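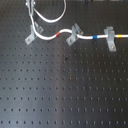
Lindalva Portela replied that the upload itself looks fine on her side, and asked whether the missing episodes had been dropped by the Atgate export or never closed by the recorder.

They were never closed. I went through the recorder log on Friday. We ran 173 episodes of the cable routing task for the Fjeld set, and 33 of them have a start marker and no end marker. Atgate skips anything without both.

Task setup has not changed. The white cable is run past three holders screwed to the breadboard, and the red, blue and yellow bands on the cable are what the labelers use to judge how far it has been pulled through. The labels on the good episodes are fine.

What I tried:

Restarted the recorder. No change, the next episode also stayed open.

Swapped the foot pedal. No change.

Turned off auto-save during recording. The next 13 episodes all closed.

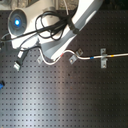
Auto-save starts 56 seconds after the episode opens. If the operator ends the episode while a save is running, the end marker is lost and no error is written. Short episodes close before the save starts, so they never showed the problem. Slow ones did, mostly where the cable had to be pulled back and routed again. Those are the ones we want to keep, as the model has too few recoveries to learn from.

We use Cookies to improve your experience on this site. By continuing you accept our Cookie policy. Accept / Manage settings

Workaround for now: leave auto-save off and save by hand between episodes.

Still open: can Nadbridge rebuild the end markers from the joint data? The raw files are complete. Soo-ah Jin has copies and will not clear the disk until this is answered.

Status: waiting on vendor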